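Projects > Software > Interviews

14 shares | 2 comments

Amparo Sarmiento writes the grasp planner at Skolstead. I asked her what changed in August.

"We stopped planning each arm alone," she says. One planner now covers both, and it replans every 200 milliseconds.

Bin picking

The black covers are the hard part. "They're curved and glossy, so the depth data has holes."

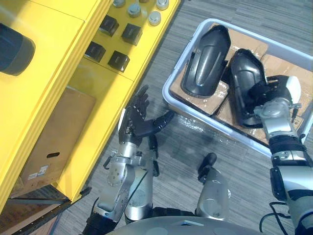 Wrist view

The close camera corrects the last 20 millimetres – the head view is too coarse by then.
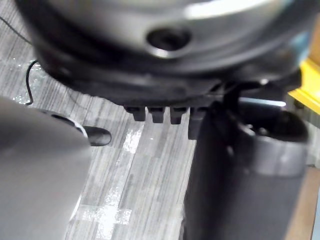

"I'd still like better logs," she says. Cauã Sampaio is writing a replay tool, starting with 100 recorded runs.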